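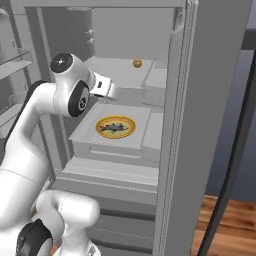
Whole fish on a plate, middle shelf of an open fridge.

How long can a whole fish sit in the fridge before I cook it?

Femi Okafor
I just bought my first whole fish! A trout, gutted and scaled at the counter at Trernholm, and I'm ridiculously excited about it. Up to now I've only ever cooked frozen fillets. The plan was to roast it tonight with lemon and potatoes, but my sister can't make it until tomorrow evening and I'd love to share it with her. Is it okay on a plate in the fridge until then? Should I cover it, rinse it, salt it? I don't want to mess this up – it's a beautiful fish.

Declan Heffernan
Tomorrow evening is fine if it was fresh when you bought it, and good for you for starting with a whole one! Roasting on the bone is so forgiving, and you get the cheeks, which are the best bit.

Dry it first. Pat the skin with paper towels, then open up the belly and wipe in there too, especially along the backbone where there's often a dark line of blood left behind. Don't rinse it again after that. Set it on a plate or a rack over a tray, cover it loosely, and put it in the coldest part of your fridge. In mine that's the bottom shelf at the back, but they vary, so move a cheap thermometer around if you have one. You want it at 40°F or lower. A bag of ice under the plate helps a lot (change it in the morning).

Leave the salt until about half an hour before it goes in the oven. And keep it away from anything you'll eat raw – fish drips.

Before you cook, give it a sniff. It should smell clean and a little like a lake. If it's sour or like ammonia, or the flesh feels slimy and stays dented when you press it, throw it out. I cook mine at 425°F, and the thickest part should reach 145°F. Have a great dinner!

Mac an tSaoi
Freeze it, then you don't have to worry.

Isard
You could freeze it but for one night I wouldn't, it would barely be thawed in time. Agree with Declan on drying it, the skin gets so much crispier! Put dill in the belly too.

Related
Do I have to take the head off before roasting?
Getting a fish smell out of a plastic cutting board
Can you refreeze thawed salmon?
Flirkon roasting pan, is the nonstick okay at 450?
What to do with leftover trout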